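3.2 Setting and recruitment

The study took place in Natdale, a market town with one secondary school and two bus routes. We chose it for its library, which had changed its opening hours twice in the previous year, so that residents could compare the old and new arrangements from memory. The first change closed the building on Monday mornings. The second moved the late evening from Tuesday to Friday and was the one most often raised in interviews.

Questionnaires were left at the issue desk, the doctors' surgery and the Visska supermarket, and 300 were handed out in all. Of these, 264 came back in a usable state. Forms were treated as unusable if the page on borrowing habits was blank, or if the same person had plainly filled in more than one. We did not follow up missing forms, as no names had been taken.

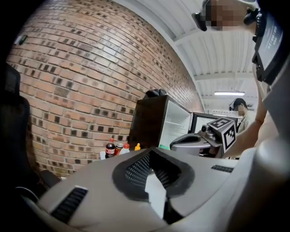

Respondents were asked how often they had visited before the hours changed, how often they visited now, and what they mostly came for. The last question was left open. Answers were sorted by hand into borrowing, reading on site, using a computer, bringing children, and other. Two of the authors sorted the answers separately and then met to settle differences. Most of these concerned parents who brought children but also borrowed for themselves - we placed them under whichever purpose they had written first.

3.3 Interviews

At the end of the questionnaire, people could leave a telephone number if they were willing to talk further. We interviewed 70 of them, either at the library or by telephone. Interviews were held in November and followed a short guide drawn up by Elaheh Shokri after a trial with library staff. The guide covered travel to the library, working hours, caring duties and any other places the person went to read or study. Tassanee Thongdee carried out the telephone interviews and kept written notes. The interviews at the library were recorded and typed up in full.

People who worked shifts at the Lelteck warehouse were harder to reach than we had hoped. Few of them had picked up a form, and those who had were seldom free in the daytime. We therefore offered them evening calls, which most accepted. Their answers are reported together with those of other shift workers in Section 4, so that no single workplace can be picked out.

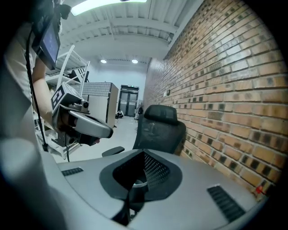

Travel times were taken as people gave them and were not checked against a map. A person who said the walk took ten minutes was recorded as living ten minutes away, even where the street named suggested otherwise. Bahrami's earlier work on rural branches used measured distances, and for this reason our figures should not be set directly beside those. Where a respondent came by bus, waiting time was included if they mentioned it.

Figure 2. Stages of the Natdale study, from handing out the questionnaires to the final interviews.

The typed interviews were read through once before any coding began. Passages on opening hours were then marked and grouped by the kind of visit they described.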